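Häufige Fragen zum Spielobst von Karam

Welche Früchte gehören in den Korb?

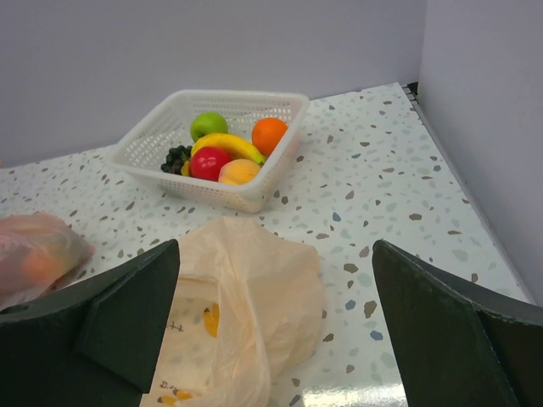
Zum Set gehören zwei Äpfel (grün und rot), Orange, Banane, Trauben und Pfirsich. Der weiße Korb ist dabei.

Wie reinige ich die Früchte?
Bitte mit einem feuchten Tuch abwischen. Die Spülmaschine ist nicht geeignet.

Kann ich eine einzelne Frucht nachbestellen?
Ja, schreiben Sie bitte an Frau Maja Wilczyńska und nennen Sie die Frucht. Im Mai dauert die Antwort etwas länger.

Wie viel trägt der Korb?
Bis 600 Gramm.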